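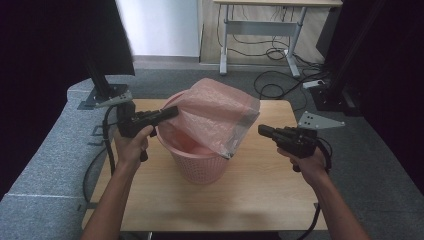

I'd been meaning to go to the Jakness open day for years, and this time I got myself out of bed early on a Saturday and went (in the rain, with no brolly, well done me). Jakness make bags. Bin liners, freezer bags, those flimsy ones you fight with at the veg counter. Sounds dull, wasn't!

2 shares | 6 comments

Dace Mets took our group round and she was brilliant. We began with the blowing hall, where melted plastic goes up as one enormous bubble, two storeys high, before it's squashed flat and wound onto rolls. I could have stood there all morning. It's LOUD though, so take the earplugs they offer. The Hellwig line is the oldest and still does the small bathroom liners, 500 to a box.
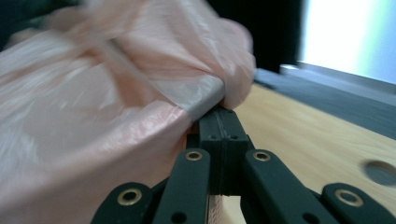 Colours and the café

Colour comes from little pellets, and it takes hardly any to tint a whole batch. Dace let us run our hands through a tub of them, lovely feeling, like cold lentils. The Tunico recycling shed was shut for repairs, which was a shame as that's what my sister had come for. We made up for it with cheese scones at the Datico canteen next door, six of us round one tiny table.

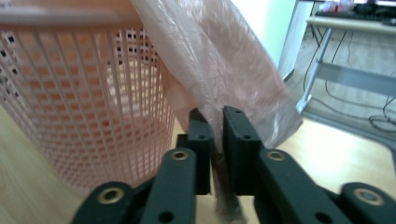 Pink basket, pink bag.

Parking is free but go round the back, the front gate was chained. And wear flat shoes, there are a lot of metal stairs.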